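Subject: Re: [oldhouse-list] Hall floor, where do I even start?

On a morning in August, a list member wrote:
> We have bought a narrow brick row house and the front hall has
> three layers of sheet flooring on it. I would love an old-style
> tile floor. Do I need a pro? And what do I do about a hall that
> isn't square?

Welcome to the list, and congratulations on the house! I did our own hall two winters ago and still stop to admire it when I bring in the groceries, so forgive me if I go on a bit.

You can do it yourself if your knees are willing. Our hall is 90 square feet and it took me 6 weekends, one of which went entirely to scraping up old glue. The materials came to $575, mostly because I found the tile at Mellau's closeout sale. A contractor would have had us walking on it much sooner, but I had more time than money that year.

As for the pattern, octagon and dot has my vote every time. Pale marble octagons with a little veining, small dark squares turned on the point between them, and thin dark grout. It suits an old hall and it is forgiving of the odd scuff.

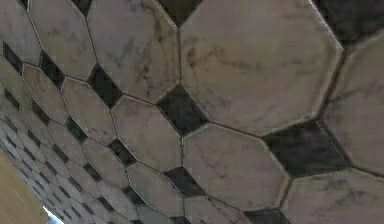 Now for the order I'd do things in:

1. Get down to the subfloor and walk every inch of it. Screw down anything that squeaks. I skipped one board by the stairs and I hear it every night.

2. Snap a center line from the front door to the back of the hall and dry lay from there. No old hall is square (ours is out by 3/4 inch), so split the difference and put the skinny cuts along the wall with the radiator.

3. Rent a wet saw. Besuner has a decent one, and they let me keep it an extra night.

4. Seal the marble before you grout, and again after. I used the Gridska sealer, two thin coats — open a window, it does smell.

The folks at Núñez Salvage sometimes have old marble thresholds out back, too, so take your door measurements along if you go.

Do write back and tell us what you find under the third layer. Ours was newspaper, and I lost a whole afternoon to reading it.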